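Tastasard robotics club gets ready for its open evening

I've been dropping in on the student robotics club in Tastasard since January, mostly for the company and the bad coffee, and I finally have some proper news to pass on. The club is holding an open evening on Wed 2 June, in the old drafting room upstairs, and anyone can walk in and have a go!

The project this year is called Akanda, and it's all about sorting. The students want a robot arm to pick small household things out of bins and put them where they belong, and they're teaching it by doing the job themselves, over and over, with a gripper they hold in their own hands. They have 594 recordings so far. Marilou Pascual, who keeps the log (in pencil, in a notebook I would be afraid to lose), told me they'd like a lot more before the regional meet in Ovport.

I got to try it myself last week. It's harder than it looks. Your wrist wants to twist, your fingers want to do the work, and you have to remember to go slowly at the end. Ruwan Sikder stood next to me saying "slower, slower" the whole time and I still knocked a battery onto the floor.

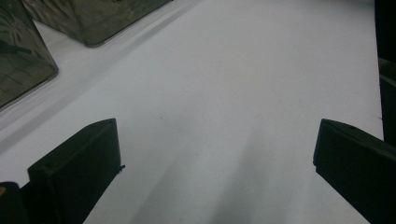
Sorting starts with the bins, and the club has argued about those more than anything else. Ruwan likes see-through ones. Thilini Siriwardena would swap every last one for plain cardboard, and I can see her point, with those smoky, tinted boxes throwing back wavy reflections and all that pale surface picking up soft shadows. Her worry is that the software will learn the shine and forget the box. For now they're recording with both kinds and keeping the two sets apart, and they'll compare results once the first training run is finished.

The team has 11 members this year, up from eight, and three of them had never held a screwdriver before they joined. Tahsin Sikder, Ruwan's younger brother, is one of the new ones. He has ended up in charge of the gripper fingers, which he files and refits between sessions, and he's pretty proud of the bevel on the tips (he made me run my thumb along it twice).

Valtteri Karppinen teaches the class the club grew out of and still comes in most evenings. I asked him how he thinks they'll do in Ovport and he said the team from Vorkudum will be tough to beat, they have a much bigger room and they started earlier. Then he went off to find an extension cord, so that's all I got out of him.

Doors open at six. Visitors can record a few pickups of their own, and Marilou will add them to the log if you want your name in it. Parking is behind the building, and the elevator is working again. If you'd like to join for the fall, talk to Thilini, she has the sign-up sheet.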